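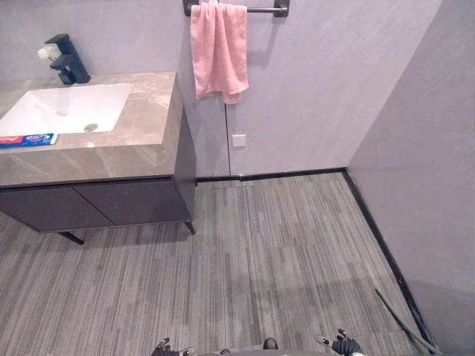

If your robot has started dropping things it used to hold just fine, don't touch the grip force setting yet. I did, and it cost me most of an afternoon plus a very flat tube of toothpaste.

The job was simple: pick up a toothpaste box near the edge of the vanity, lift it, set it down farther back by the faucet. We'd run it for weeks. Then one morning in November the right hand began letting go halfway through the lift. The fingers would close, the log would say "grasp OK," and down went the box onto the carpet. Isla Yule, who shares the rig with me, was sure it was the box (shiny cardboard, fair guess!). I was sure it was force. We were both wrong – it was a slipping finger tendon, and you can find one in a few minutes if you go in the right order.

## Before you start

Hit the e-stop and leave it pressed while your fingers are anywhere near the hand. I mean the real button, the red one. The pause button in the Lins control app only stops new motion commands, and a paused hand will still try to finish closing. Angus Semple got a nasty pinch that way and now he tapes over the pause button.

Also park the arms low, with nothing under them you care about.

## 1. Check the log against the hand

Open the last failed run and find the finger position at the moment of the grasp. On ours, the right index motor reported 72 percent closed. Now compare it with the left hand doing the same move. Left was at 46. That gap is your clue: the motor is turning farther to get the same grip, so something between motor and fingertip is giving way.

If both hands read about the same, stop here and go look at your camera calibration instead. Different page, different headache.

## 2. Wiggle test

Power off, e-stop in. Hold the base of each finger and gently push the tip back. A healthy finger moves a hair and springs back. A bad one feels mushy, like a loose bike brake. Do every finger, even if you think you already know which one it is. I skipped this the first time and took apart the wrong finger.

## 3. Re-seat the tendon

1. Slide the glove back past the knuckles.
2. Loosen the clamp screw on the bad finger half a turn.
3. Pull the tendon snug with pliers. Snug, not guitar-string tight!
4. Tighten the clamp and put the glove back on.
5. Clear your hands, release the e-stop, and run the homing routine.

If the tendon looks fuzzy anywhere, replace it. We order ours from Treltgate and keep a few in the drawer.

## 4. Test with something dull

Run 7 slow lifts with an empty box before you go back to full speed. Ours dropped one on the third try, so I snugged the clamp a bit more and started the count over. After that it got through all of them.

Oh, and put your grip force back where it was if you cranked it up like I did. I forgot, and that's how the toothpaste met its end.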